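How to shrink a mailbox in Wikemis without losing mail
Updated 2022-03-18

The Wikemis help pages tell you to click Clean Up and relax. I wouldn't. Clean Up deletes by age, and it doesn't care whether the old message is a newsletter or your lease.

Start by sorting the inbox by size, largest first. Mine had 3000 messages in it, and 470 of them held nearly all the bulk. Those are the ones to deal with. Open each, save the attachment to your own disk, then choose Message > Remove Attachment. The text stays put.
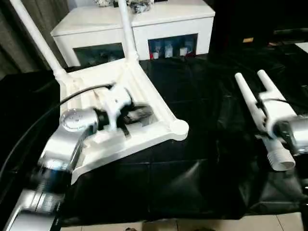
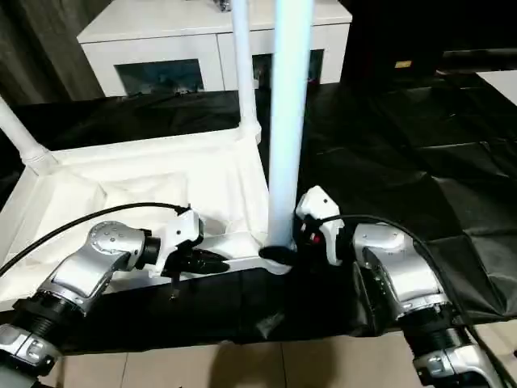

Next, make an archive folder. Go to File > New > Local Folder and do NOT tick "Sync with Fluleck". The box is ticked by default, and with it on, the archive still counts against your quota – so you have moved your mail from one full drawer to another.

Drag the old mail over in small batches. The program claims it can take any number at once. Mine froze twice in February with anything over 60, so make of that what you will.

Now empty the Trash, then go to Tools > Compact. Skip this and the quota bar won't budge. Compact can take a while, and the progress bar is pure decoration.

Last, check the archive before you trust it. Close Wikemis, open it again, and read 2 or 3 old messages all the way through.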